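Garment Folding Operatives, two posts
Vudwood Laundry Services, Forner site

Vudwood processes mixed domestic loads for private customers and small guest houses. We are recruiting two operatives for the folding section, reporting to the section lead, Beatrice Laizer.

Duties
Take garments singly from the basket and lay them out on the table. Straighten sleeves, hems and collars. Fold to the customer's stated size and stack by order number. The section handles roughly 900 garments per shift, mostly T-shirts, sleepwear and light tops. 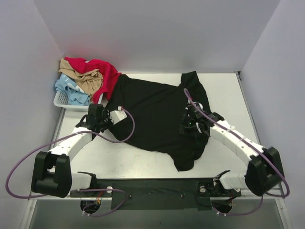
Dark cotton shows lint and creases more readily than other fabrics and must be smoothed before the first fold. Sleeves are turned in before the body is halved. Items with stains, open seams or missing buttons are set aside with a Trarkeo tag and entered on the fault sheet. Colours from one order may share a basket after washing; they are separated at stacking.

Requirements
Able to stand for most of a shift. Good close vision, with glasses if needed. Able to read care labels in English. Previous laundry or shop work is useful but not required. The table height is fixed at 82 cm. 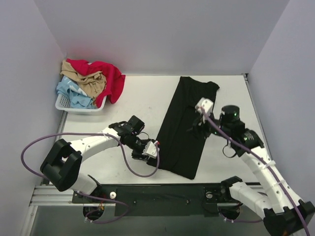 Black garment laid out diagonally, with the laundry basket in the far corner.

Hours and application
Early shift, 6.00 to 14.00. Start in October. Applicants will be asked to complete a short folding test.

Apply in writing to Hnat Stasiv, Vudwood, Unit 67, Forner, quoting reference FOLD 2.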